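下午在Parholm，听Denise聊怎么伺候一台双臂机

我到Parholm的时候，Denise Ashworth正趴在地上找一颗螺丝。“M3的，黑色，你脚别动！”这是她跟我说的头一句话。我就那么金鸡独立站了半分钟，最后螺丝在她自己袖口里。

先交代一下，Denise在这儿管一台双臂的理书机，大家都叫它Zenia（名字是前任留下的，她说换过贴纸，没换成，所有人还是叫Zenia）。Parholm收旧书、整旧书，再往外发，书从箱子里出来，要有人拿起来、翻个面、扫码、上架。Zenia干的就是拿和翻面这一段，左右手各一个夹爪，手腕上各带一只小相机。我自己家里也折腾过一台桌面小机械臂，折腾得很失败，所以这趟来得特别有私心，本子上列了一堆问题，结果Denise根本不按我的顺序讲。

手指是耗材

我问她每天早上第一件事干什么，以为会听到“开机自检”之类的。她说：“摸手指。”

真的就是摸。她把急停拍下去，确认两边手臂都锁住了，然后拿拇指沿着夹爪内侧捋一遍。手指是黄色的软料，带格子，一夹东西就会跟着东西的形状弯，夹书脊这种不平的地方特别合适。坏处嘛，会累。“它不会啪一下断给你看，它是先变懒，”Denise说，“弯下去以后回得慢，格子的拐角那儿先发白，再往后就有小裂。等你看见裂，书已经掉过好几本了。”

所以她按次数换，夹满3,000次就换一对，好不好都换。我说这也太浪费了吧，她翻出维护本给我看，上一任想省，有一对用到了3,174次，旁边用红笔写着：“掉书，角磕坏，赔。”她啪地把本子合上，说就因为这行字，后来再没人跟她讨价还价。

手指是从Ellirel订的，一盒装得不多，到货以后她先放两天再装。我追问为什么，她想了想说没什么科学道理，刚拆封的手感偏硬，放两天她心里踏实。（我记下来了，回家打算也这么干。）

螺丝不要拧到底

换手指这件事她当着我的面做了一遍，嘴里一直没停。我尽量按她的原话记：

“先把夹爪张到最大，断气——不是，我们这台是电的，断电。老毛病，我以前伺候的那台是气动的，嘴改不过来。底座两颗螺丝，松开，手指往外抽，别掰。新的推进去，听到‘嗒’一声，螺丝带上，带上就行，先别使劲。另一边也装好，慢慢合一次，让两根手指自己找正，然后再拧紧。”

关键就在先别使劲这里。她说新来的人全都栽在这一步，第一根直接拧死，第二根怎么都对不齐，夹起书来往一边歪，然后跑去改程序，改一下午。我听得脸有点热，我家那台我改了两个周末的程序。

螺纹胶呢？她只点一点点，小半圈。点多了下次拆的时候能把嵌件一块儿带出来，她带出来过，那天的心情她不愿意多谈。

相机那根线

聊到相机她来劲了，椅子都拉近了。手腕上的相机本身很少出事，出事的是线。手腕要转，线跟着转，转几百回以后不是接头松就是外皮磨。症状很烦人：画面好好的，手一转到某个角度就花一下，转回来又好了。

“你猜最早我怎么查的？”她说，“换相机。换了，还花。再换一只，还花。后来Rojanasak过来，把手腕转到那个角度，用手指头弹了一下线，花了。就这么弹出来的！”

Rojanasak是负责几个点的巡检工程师，五月份会再来一趟，Denise给他攒了一页问题。自从弹线事件以后，她给线留的余量比手册上写的要长，绕一个松松的弯，扎带只扎到能滑动的程度。她说扎带勒死是所有毛病的亲妈。镜头她用擦眼镜的布擦，先吹再擦，旧书灰大，不吹直接擦等于拿砂纸磨。

我问多久擦一次。“看它脾气。收到一批地下室来的书，一上午擦两回都有。”

两只手别打架

双臂机最让我好奇的是两只手怎么配合。我家就一只手，还经常自己撞自己。

Denise说调这个的时候，她从来不让两只手一起学新动作。先把一只手定住，夹着书不动，另一只手慢速凑过去，凑到快碰上就停，她蹲下来平着看。看什么呢？看指尖离封面还差多少，看它是正着来的还是斜着来的。斜着来也能用，可是先碰到的那个尖会在封面上顶一下，旧书的封面经不起几下顶。

“速度给到多少？”我问。

“给到你自己会不耐烦的那个速度。”她说完自己先笑了，又补了一句，第一遍必须有一只手放在急停上，聊天也行，喝茶不行。

力度也得说说。夹紧力这个数在他们的界面上没有单位，就是个裸数，她一直设在295，厚的精装书调到400。再往上书倒不会怎么样，手指会，弯得太狠，前头那个3,000次就撑不到了。薄的平装书她宁可夹得低一点、深一点，也不加力。她还特别讲究夹的位置，靠下面夹，让书的大半身露在上面，条码和字都留给扫码那边看。我说那书不就头重脚轻、会倒吗？会晃，她说，所以抬起来以后要等一等再动，程序里那一下停顿就是她加的，有人嫌慢想删，她没让。

讲到这里她干脆调了一本出来给我看，深蓝的精装，封底贴着条码，旁边还有个二维码，一只手在底下夹住，另一只手的黄指头从旁边斜着伸过来。

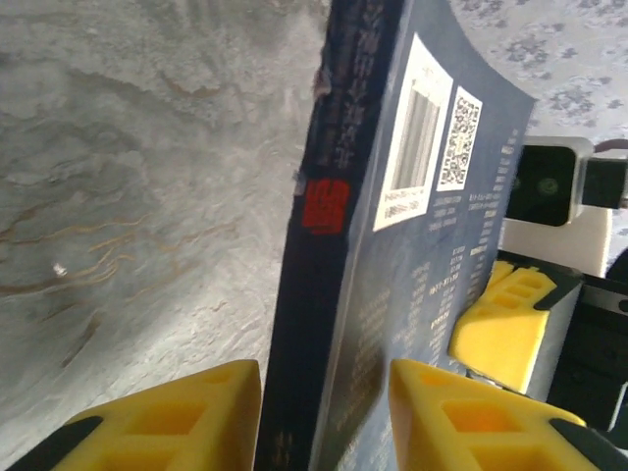
什么样的书最难搞

我本来以为是大部头，Denise说大部头最乖，沉是沉，硬，夹哪儿都认。难搞的有几种。带书衣的，书衣滑，夹住了书衣，书从里面溜下去，手里就剩一张纸皮（她学那个动作学得特别像，我笑了好久）。再就是深色封面，相机认边认得费劲，书脊黑、桌面又花的时候更费劲，她得把灯挪一挪，让书脊那一侧亮一点。还有书脊掉皮的，本来就翘着一小块，夹爪蹭一下就翘一大块，这种她会挑出来自己用手过。

“机器干得了，可我舍不得。”她说。

灯的位置她用胶带在桌上贴了记号，贴了又撕，撕了又贴，桌角上全是胶印子。我问能不能拍那个桌角，她说不行，太丢人。

收工之前

走之前我赖着看她收了一次工。两只手先回到休息的姿势，夹爪张开，千万别夹着东西过夜，夹一晚上手指会记住那个形状，第二天半天缓不过来。然后断电，盖布，维护本上写一行：今天夹了多少次，擦没擦镜头，有没有花屏。没有花屏也要写“无”，空着不算数，她说空着等于没看。

我最后问她，像我这种在家瞎玩的，最该改掉什么毛病。她问我多久拆一次夹爪，我说坏了才拆。她看了我一会儿，从抽屉里摸出一把两毫米的小内六角塞给我，说拿去，回去先把线上的扎带松了，再把两根手指拆下来重新装一遍，程序先别动。

我当天晚上就照做了。扎带果然勒得死死的，剪开以后线皮上有一道白印，手指也装歪了一点。现在夹一本薄杂志还是会往左偏，我打算等新手指寄到，放两天，再写信问她。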